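The Pasanine Prayer Journal
A guided notebook for daily time with God
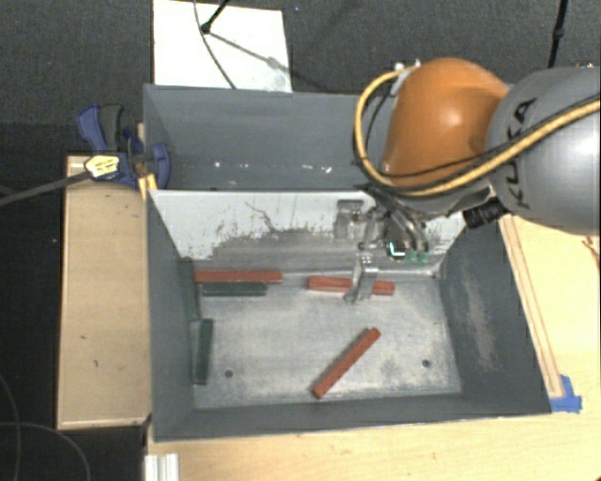
Do I need to have kept a prayer journal before?
Most people who pick this one up never have. Every page has a short verse and a prompt to get you writing, and if all you manage on a tired night is a single line, that is a perfectly good entry.

About the journal

The Pasanine Prayer Journal began as a stack of stapled sheets that Kalkidan Woldemariam made for her Tuesday Bible study. She wanted something that would help people talk to God in their own words, without a lot of instructions getting in the way. The sheets got passed to sisters and coworkers and one very eager mother-in-law, and they came back covered in writing. So we made it into a real book, and we love how it came out!

It holds 300 pages, with one page for each day you sit down to pray. None of the pages are dated. If you miss a week (we all do), you pick up the pen and carry on at the next blank page, and there are no empty squares staring back at you. Some people finish in ten months and some take two years. Kalkidan's own first copy took her well over a year and she still pulls it off the shelf.

What's on each page

At the top is a verse, printed in full so you can use the journal on a bus or in a waiting room without a Bible in your other hand. We started with the Psalms because they are prayers already, and they cover just about everything a person can feel before breakfast. After that you move through the Gospels, then Paul's letters, with a stretch of Isaiah in between that Yurii Dovhaniuk pushed hard for. He was right about it. "Fear thou not; for I am with thee" (Isaiah 41:10) has turned out to be the page people write to us about the most.

Under the verse is a prompt. We kept these short and plain. A few of them:

Who are you worried about today? Tell God their name.
What did you thank Him for last week that you have already forgotten?
Is there something you keep meaning to say sorry for?
Read the verse out loud, slowly. Which word do you want to stay with?

The rest of the page is ruled lines, a little wider than in a school notebook. At the foot is a small space marked "Answered," for coming back to later. Leave it blank as long as you need. I filled one in last winter for a prayer I had written in spring, and I sat there at the kitchen table just grinning at it!

The back section

The last part of the book is for praying for other people. There are name pages, where you can keep a running list of family, neighbors, church members, missionaries, whoever is on your heart, with room beside each name for notes. Sumaiya Gamage laid these out, and she left the headings off on purpose so that you can sort them your own way. She does hers by day of the week. I tried that and ended up with a huge crowd on Saturdays, so mine are just in the order I thought of them.

After the name pages come two pages on praying through the Lord's Prayer line by line, and a short reading list of Psalms for particular times: Psalm 4 for bedtime, Psalm 51 when you need forgiveness, Psalm 103 when you are thankful, Psalm 130 when you are at the bottom of the well.

The book itself

Cloth cover, in dark green or oatmeal
Sewn binding that opens flat
Cream paper, ruled
3 ribbon markers (one for today, one for the name pages, one spare)
Pocket inside the back cover for cards and church bulletins
Scripture text: King James Version

The paper takes ballpoint, pencil and most gel pens very well. Fountain pens depend on the ink - a wet one will show through a bit on the other side. Highlighters are fine if you have a light hand.

The covers are cut and sewn at the Parketti bindery. The green is a bit deeper than it looks on most screens. The oatmeal does pick up marks if it lives in a purse, and I like mine all the better for it, but choose green if that would bother you.

Using it with a group

We have been so happy to hear from small groups working through the journal together! The usual way is for everyone to write on their own through the week and then share one page when they meet, or pass if they would like to keep it private. Chaminda Patwary leads a men's group that does this on Saturday mornings, and he wrote a 2-page leader's sheet with an opening prayer and some ideas for quiet groups. It comes free with any group order. Just mention it in the order notes.

Ordering

Single copies are sent in a padded mailer. Group orders go out boxed, and you can mix the colors however you like. If you want the journals as gifts for a baptism or confirmation, ask for the plain wrap and a blank card, and we will leave the packing slip out.

Churches that would like a look before ordering can borrow a sample copy from us. Write to Sajib Uddin at the Judley office, who looks after samples and also answers questions about large orders.

Page last updated May 28, 2018. The oatmeal cover is back in stock.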